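Trornbridge gripper upkeep: progress report for Comura, November

Hi all,

Good month on the whole, with one annoying week in the middle of it. Here's where your money went.

Pads first, as you asked about them last time. I've swapped the gripper over to the magenta ridged pads from Sonholm, both fingers, and I'm much happier with them than the old smooth ones (which I'd been gluing back down more often than I'd like to admit!). The new ones go on with a thin primer coat and then sit clamped for 40 minutes. I did the left one twice because I rushed it the first time.

The annoying week was the finger mounts. The screws in the white bases kept backing out, and I spent far too long blaming the fingers themselves. It was the screws. They now get threadlocker and a check with the small driver every morning before we start, and so far they've stayed put.

The cycle counter stood at 3693 when I wrote this. I've logged 2 stoppages, one for the screws and one for a cable that had worked its way under the trigger. That cable now runs along the outside of the handle with a proper clip on it.

Alignment check

I've moved this over to the Kırmızıgül desk, the one with the poppy painting. The red dot on the desktop is my target: I bring the open fingers down toward it and compare the two tips before I close them. It takes hardly any time and it caught a slightly twisted left finger in the first few days, so it's staying in the routine.
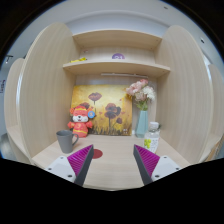

What's next

I'd like to order a spare set of pads and a second pair of bases before the winter break, all within the current budget. I also still owe you the written pad-change procedure. It's half done and it'll come with the next report. If Comura wants the maintenance log in a different format, tell me now, before it gets any longer!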